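Cindilbridge Household Guides
Section 4: Setting up your grocery crate rota with the Shim app

12 comments | 31 shares

Welcome to Section 4. If you have come straight here without reading Sections 1 to 3, you are in the majority. You will need a charged phone, your Birkico account number and a shelf you were hoping to use for something else.

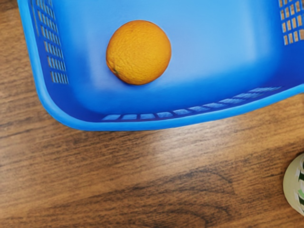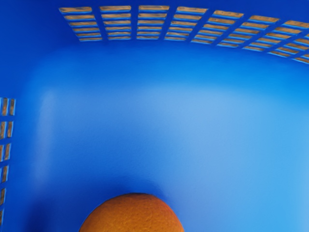
Blue plastic basket seen from above; an orange at the bottom of the second view.

4.1 Before you begin

Shim keeps a list of what is in the house and orders more of it before you run out. It does this by believing everything you tell it. Most of the difficulties described in this section come from that trait, so it is worth bearing in mind when you are tired and the app asks how many onions you own.

You will need:

- the Shim app, version 2 or later
- your Birkico account number (on the back of the welcome letter, under the fold)
- the weekly shopping list you really use, as opposed to the one with lentils on it
- a pen

NOTE: The pen is for the account number. The app clears that field if you switch to another screen to look it up.

4.2 Creating the household

1. Open Shim and choose New household.
2. Type a name for it. This name is printed on every delivery slip and can be changed only by post. Jokes have a shorter life than you think.
3. Enter the Birkico account number without spaces. The letter prints it with spaces.
4. Choose your delivery area. If you live in Nelitgate, pick Nelitgate (East) whichever side you are on. Nelitgate (West) is listed but has no van.
5. Press Save and wait for the green tick. If you get a grey tick, press Save again. The grey tick means that the app has noticed you.

4.3 Adding your regular items

1. Go to Stock and press the plus sign.
2. Type the item in the singular. "Orange" will find oranges. "Oranges" will find orange squash, orange bin liners and a marmalade subscription.
3. Set the unit. Fruit and vegetables come up as kilos to begin with. Change this to Each if that is how you think.
4. Set the lowest amount you are happy to have left. The app orders more when you reach it.
5. Repeat for each item. There is a Copy button, which copies the name and forgets the rest.

CAUTION: Check the unit before the amount. Changing from grams to Each keeps the number as it was. A household that kept 3,000 grams of potatoes will then be keeping 3,000 potatoes, and Shim will set about closing the gap at once.

NOTE: The list holds 150 items. Herbs count as one item each, including the ones you bought for a single recipe and have moved house with.

4.4 Unpacking and checking in

Deliveries come loose in a returnable crate, which goes back with the next van. Any basket or tub of your own will do for carrying things to the kitchen.

1. Open the delivery slip in the app before you unpack. Once the slip is more than a day old it marks everything as received.
2. Put heavy things on the bottom. The packers do this too, on most occasions.
3. Tick each item as you take it out. For anything missing, press and hold until the word Missing appears. A short press marks it as eaten.
4. Put the older fruit at the front of the bowl and the new fruit behind it. Everyone in the house will then reach over the front row.
5. Press Finish. The stock list updates itself overnight.

CAUTION: Do not press Finish twice. The second press is treated as a second delivery, and you will appear to be very well off for butter.

4.5 Sharing the rota

Other people in the house can be invited to help. Whether they accept is outside the scope of this guide.

1. Go to People and choose Invite.
2. Enter their email address and pick a role. Editors can change the list. Viewers can see that there are no biscuits but can do nothing about it.
3. Ask them to open the invitation on the phone they intend to use. An invitation opened on a laptop stays on the laptop.
4. Give each person a check-in day. Shim sends a reminder in the morning, another at teatime, and a third, slightly hurt one at nine.

NOTE: Children's accounts can suggest items. Suggestions go into a separate list, and you may turn off the alerts under Settings, Sounds, Other Sounds. You will want to.

4.6 When things go wrong

The app says you have none of something you are looking at.
Open the item, press Correct and type the amount. Don't add it as a new item, or you will own two kinds of rice and be asked about both.

The order has been placed and you did not place it.
Look at the lowest amount for each item (4.3, step 4). If any is higher than what you have now, the order is working as designed. You can cancel until ten in the evening under Orders, Pending, More.

The crate was not collected.
Leave it out again with the next delivery. After 4 missed collections the app offers to sell it to you.

The grey tick will not turn green.
Sign out, sign in, and check the account number for spaces.

If none of this helps, the help line number is at the end of Section 9, along with the hours during which it is answered. Keep the slip from your last delivery by you when you ring, as they will ask for the code in the top corner.

Last revised 3 November 2023

Related sections
Section 3: Finding the account number on your Birkico letter
Section 5: Holidays, and how to stop the milk
Section 6: Moving from Nelitgate (West) to Nelitgate (East) without moving
Section 7: Substitutions you can refuse
October changes to the Shim reminder sounds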